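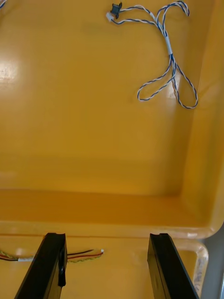 Chapter 7. Where Should a Demonstration Start?

November
By Sarmīte Pärn

I spent most of one winter blaming the wrong thing. Our robot was meant to pick wiring parts out of a yellow bin and put them on a tray, it kept missing, and I was quite sure the policy network was too small. So I made it bigger. Then I made it bigger again (you will do this too, I promise) and it went on missing in exactly the same way, closing its fingers beside the cable with great confidence.

What finally got me unstuck was a long afternoon watching our own training data. We had 197 demonstrations, all driven by hand, and every single one began with the parts nicely laid out and the arm parked in the same spot. No wonder! The robot had learned what to do from a good starting position. Nudge it slightly off course and it was somewhere it had never been shown.

This chapter is about fixing that with what my group came to call Reddy starts. The idea is so simple I was a bit embarrassed to write it up: you let the current policy run until it gets into trouble, you stop it there, and the person takes over from that exact pose. The recovery gets saved as a new demonstration. You don't tidy the parts first, 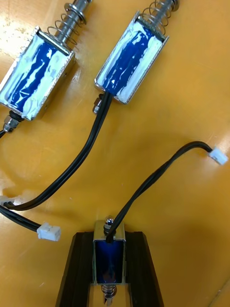
and you don't move the arm back to somewhere comfortable either, however much your hands want to. The awkward pose is the bit you're after. If you reset it you've recorded another easy episode, and you already have plenty of those.

I should say that the timing of the takeover matters a lot more than I expected. Stop the policy too early and you never see the real mistake. Leave it too late and the part has been shoved into a corner, and your recovery turns into a salvage job that teaches the network some very odd habits. We'll work through a rule for this in section 7.3, along with the cases where it breaks.

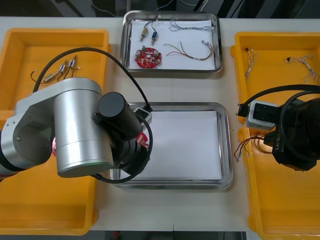 Choosing what to practise on is half the battle. In the Grotia experiments, which I'll lean on all through this chapter, we wanted stiff parts and floppy parts in the same task, so that a single grasping habit couldn't carry the day. A small cylindrical motor, brass-coloured or blue, keeps its shape when you lift it, but the thin leads coming off the end do whatever they please. The red, yellow, green and brown harness is worse, all bend and no body, with white plugs at one end to tug it sideways. You can score well on motor bodies and still be hopeless at harnesses, so please report them separately.

We ended up with over 300 episodes once the recoveries were added. That isn't a big set by today's standards, and I rather like that. You could collect something similar in a term.
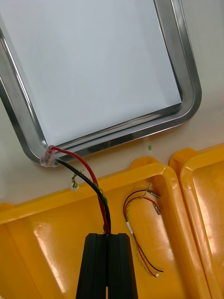

7.1 What you need before you begin

You need a policy that already half works. If it fails straight away every time, you'll only ever collect recoveries from the first few seconds, and the later parts of the task stay as thin as they were. Go back to chapter 6 and train the plain version first.

You also need a way to hand control over without the arm jumping. Check this with the gripper open and nothing near it. Match your controller to the arm's present pose, switch over, and wait until it's still before you move. Exercise 2 takes you through the whole handover slowly, and I'd do it a few times before you record anything you mean to keep.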